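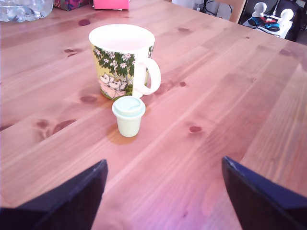 Second-floor desk wrote in to ask whether the label printer is broken or whether we have changed the rules for what counts as a label. Fair question. Ticket opened, category Printing, priority Low, raised to Medium by the requester in the comments, lowered again by me, raised again by the requester.

Symptom: the Plarnier label printer in the mail room prints every address label twice, the second one blank. Staff have been peeling off the blank ones and sticking them to the side of the cabinet, which now looks like it has been treated for something.

Environment: Plarnier desktop unit, Grakon print server, labels bought from Rolland, shipping software is Ristedico. Four companies, four support lines, and each of them has a very good idea which of the other three is at fault.

Step one. Turned it off and on. I know. The requester had also turned it off and on, and wanted that noted. Noted.

Step two. Called Plarnier. Held for 36 minutes, during which a recording thanked me for my patience in a tone that suggested it had met me. Was told the printer is fine and the driver is Grakon's business. Asked how they knew the printer was fine. Was told it would be showing a red light if it weren't. The light is green. Case closed on their side, reference number promised by email, email not received.

Step three. Reinstalled the driver from the Grakon server. Test page came out perfectly, followed by a blank one. Removed the driver, printed straight over USB from a laptop. Same thing. So the server is off the hook, and I owe it a small apology for what I wrote in the last ticket.

Step four. Ristedico settings. There is a box marked "Copies" (set to 1) and, three screens deeper, a box marked "Copies per item" (also set to 1). There is a third box marked "Trailing form" with no help text. Unchecked it. Printed a label. One label, one blank. Checked it again. One label, one blank. I don't know what Trailing form does and would prefer to keep it that way.

Step five. Went to the manual, the printed one, which lives in the drawer under the postage scale with the spare print head and several takeout menus. The section on media sensing was the one I wanted.
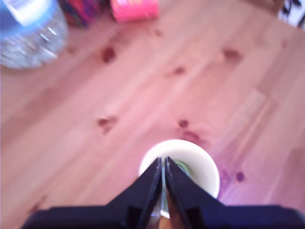
Page 90

"If the printer feeds an additional label after each job, the gap sensor may be reading the media length incorrectly. Perform media calibration after loading a new roll." There it was, in a gray box, under a heading about cleaning.

Asked when the roll was last changed. Requester said June. Asked when the blanks started. Requester said also June, and then there was a silence on the line that I enjoyed very much.

Cause: the old labels had a gap of 2 mm between them. The new Rolland ones come with a wider gap, same size label, same box, same picture on the box. The printer was still measuring by the old gap, losing its place, and feeding forward until it felt safe.

Fix: held down the feed button until the light blinked, let go, watched it spit out a short run of blanks while it made up its mind. Printed five test labels, got five. Printed from the laptop, the front desk and the mail room. All fine.

Follow-up: purchasing bought 900 of the wider-gap labels, so recalibration should not come up again for a while. When it does, the instructions are taped to the lid. Please leave them there. The last set was used to wedge the window.

Requester has asked if the blank labels on the cabinet can be reused. They can't be fed back through the printer, please don't try. You can write on them with a pen.

Status: Resolved. Reopened at 4:10 p.m. to ask if the color printer can be calibrated too. That is a separate ticket.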